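Grading Worn Coins: A Student Project Report
Arlindo Godoy, Grornton
3rd June

Our group sorted 38 copper tokens struck for the Wirkolville tramway and tried to agree on a grade for each one. The tokens came from the Leite collection.

Each token was graded by 3 students working apart.
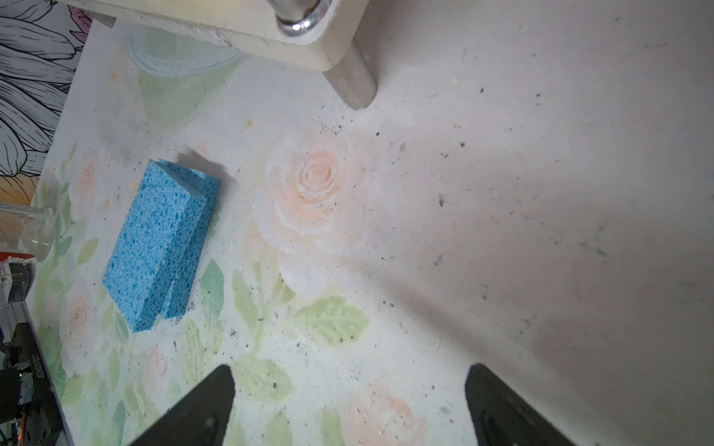

We used a printed scale with 8 steps and did not talk until all the sheets were in. The rim was graded first, then the lettering.

Materials
- Hand lens and desk lamp
- Grading sheets, one per token
- Paper envelopes, numbered

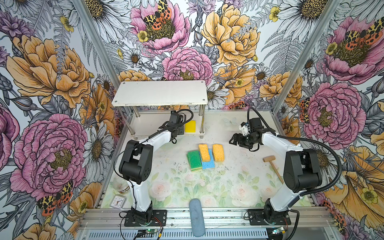
Results

All graders agreed on 18 tokens. Most of the others were one step apart - usually over the lettering.

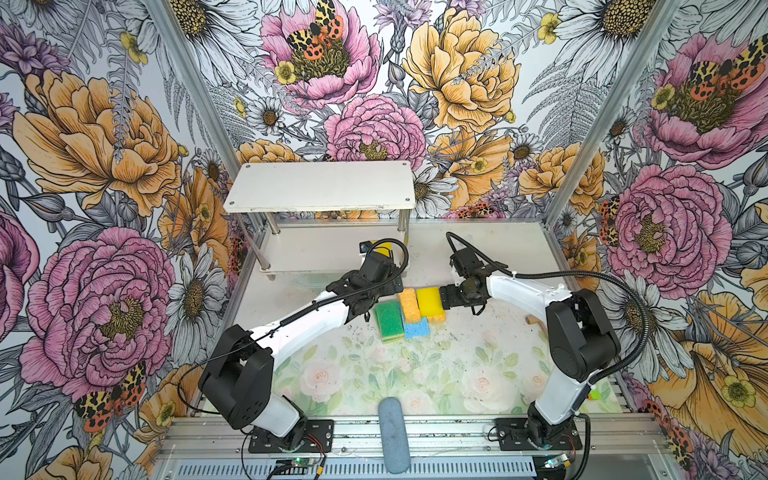

Surface color caused the most trouble. Two of us marked brown tokens down and one did not. Copper darkens with age, and a dealer in Bovville told us never to scrub it. Even a soft kitchen sponge, like the ones in the cluster by the right gripper, can leave hairlines that lower the price.

Next steps

We will repeat the grading in July with a separate line for color.

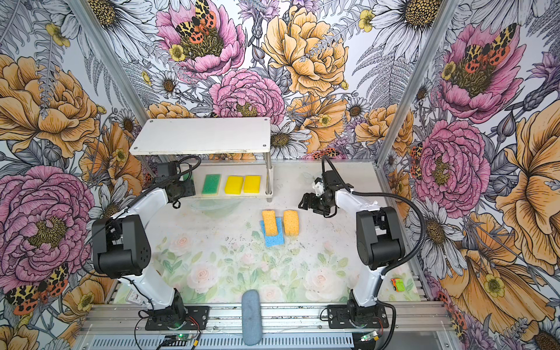
Fig. 4. The two arms on the front rail, with the shelf behind.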